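Gronusholm kitchen set: README for people planning a purchase

Version 3, revised in May

Hello, and thank you for opening this before opening the spreadsheet. The Gronusholm set is a collection of simulated kitchen counter episodes, with a costing sheet alongside, put together for small teams who are trying to work out what to buy before they have a robot arm of their own. It began as a folder we kept for ourselves while we were arguing over our own budget at Duvholm, and it grew until it seemed selfish not to tidy it up and share it.

Who it is for

You will get the most out of this if you are writing a funding request, comparing quotes, or trying to persuade someone that a gripper with a wider opening is worth the extra money. If you mainly want to train a policy, you are very welcome, but there are larger sets for that and ours will feel thin.

What is in the folder

episodes/ holds the rendered runs, sorted by counter surface and then by object
costing/ holds the planning sheet, one tab for each stage of spending
objects/ holds the list of props, with the rough real-world equivalent we would buy for each
notes/ holds our own working notes, which are untidy and sometimes disagree with each other

There are 30 episodes in each surface group. All of them are rendered, and no real hardware was used for any of the pictures. The view is from above, with the gripper coming in from the bottom, and the props are ordinary kitchen things for the most part, with a few odd shapes mixed in so that the counter is never too polite.
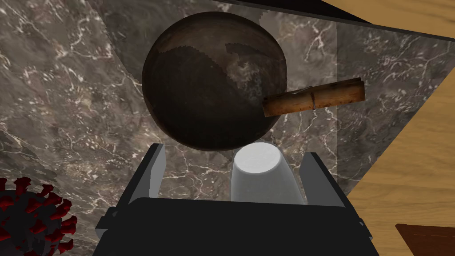 Source: Gronusholm kitchen set, marble surface group. Render by Duvholm.

The marble group is the one we go back to most when we talk about money. A white cup shape sitting between the two fingers, with a dark pan right beside it, raises most of the questions you will want to ask a supplier. How wide does the gripper open? How bulky is its body when there is a pan handle nearby? Would softer finger pads be a separate order? We found it much easier to have those conversations with a picture on the table – people who had switched off at the word "payload" suddenly had opinions about cups.

How we suggest you use the costing sheet

Start with the tab called First Buy and fill in only the things you could not begin without: the arm, the gripper, a mount, a camera and a sturdy table. Leave the nice extras for the second tab, where they can wait quite happily. Our sheet has 13 lines on that first tab, and we would gently discourage you from adding more until you have a quote in hand.

Then pick six episodes that look most like the work you have in mind and go through them together, writing down what each one would ask of the equipment. We do this over tea, and it takes most of an afternoon. If an item on the sheet is not needed by any of your chosen episodes, move it to the later tab. You can always move it back.

Please do set aside something for spare finger pads, cables and replacement props. We forgot the props entirely in our first draft and had to go back and ask for more, and that was not a comfortable meeting.

Things to be careful about

Simulated surfaces are not a substitute for a trial. The renders say nothing about grip strength, noise, or how warm a motor gets by four in the afternoon, so ask for a demonstration if your supplier offers one. Some textures look stretched in places, and shadows can have jagged edges. We have left these as they are.

Prices in the sheet are our own placeholders, and you should replace every one of them. Delivery, import charges and training days are blank on purpose – they varied so much between our quotes that any figure would have misled you.

Related work

The sheet layout is borrowed from Waweru, our earlier planning template for workshop tools. The small script that turns the tabs into a printable summary is called Jisport and lives in its own folder, with its own README.

Corrections

Send corrections through the issues page, please, and mention which tab or episode you mean. We read everything, though replies can be slow in the run-up to budget season.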